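Teleoperated demos: policy drifts toward the bowl after the cylinder
Posted in Teaching by Demonstration - 2 replies

fahmy_bench
I am recording demonstrations by remote control for a tabletop task: bring the gripper to a black cylinder, then move over to a soft white bowl. I have 76 episodes. The trained policy handles the first part well enough but drifts on the way to the bowl. The fixed camera sees both objects throughout. The wrist view near the cylinder is below. Should I re-record, or change the camera weighting?

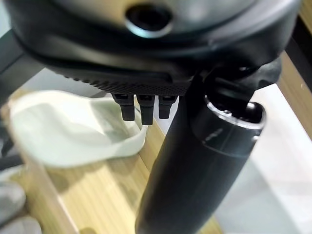 Replies

Yesenia Villalobos
The cylinder and the gripper are both black and they run together at the upper right of your wrist view. The bowl is clear enough on the left, but its rim reaches the base of the prongs, so there is little table between them for the policy to judge distance by.

I would re-record part of the set before touching the weighting. Put a strip of light tape round the cylinder below the rim, and keep it there at run time. Then record 14 new episodes in which you back away from the cylinder, pause, and only then travel to the bowl. Keep the stick speed constant - operators tend to rush that section, and the policy copies it.

The bowl is flexible, so its outline will vary between episodes. Reshape it by hand now and then during recording. Check too that both camera streams share a clock. On our Gedden rig the wrist stream lagged by two samples, and the drift looked much like yours.

druddale_m
just get more demos. 38 was enough for mine but that was guided by hand, no remote, and a rigid cup

fahmy_bench
Clocks are fine. Will try the tape and the pause.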